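Play food

Play food is pretend food made for kids, and I've been collecting it for 25 years, so forgive me if I get carried away! It comes in wood, plastic, tin, knitted yarn, papier-mâché and my own favorite, felt. I own over 500 pieces, and most live in the hall closet.

Materials

Felt is easy to cut and it doesn't fray, so home sewers took to it early (my grandmother made me a fried egg from an old hat). Condiments came later than fruit and bread, at least in the pattern books I've found.

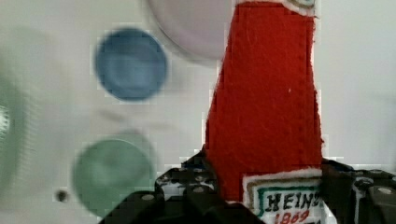
Stuffing matters more than people think. Wool packs down hard after a few years, while polyester keeps its bounce but goes lumpy in the wash. My friend Deok-su Song puts a bit of both in his dumplings, and they're the best I've ever squeezed.

Tableware

A pretend meal needs something to sit on, and plenty of families just hand over the real thing. Kids will happily serve soup out of anything round. Ilgın Çetinkaya, who ran a toy shop in Cistgate, told me she sold more little cups than anything else, mostly in July.

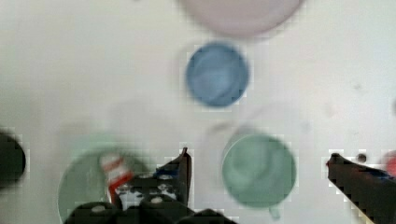

Care

Spot clean felt with cool water and let it dry flat.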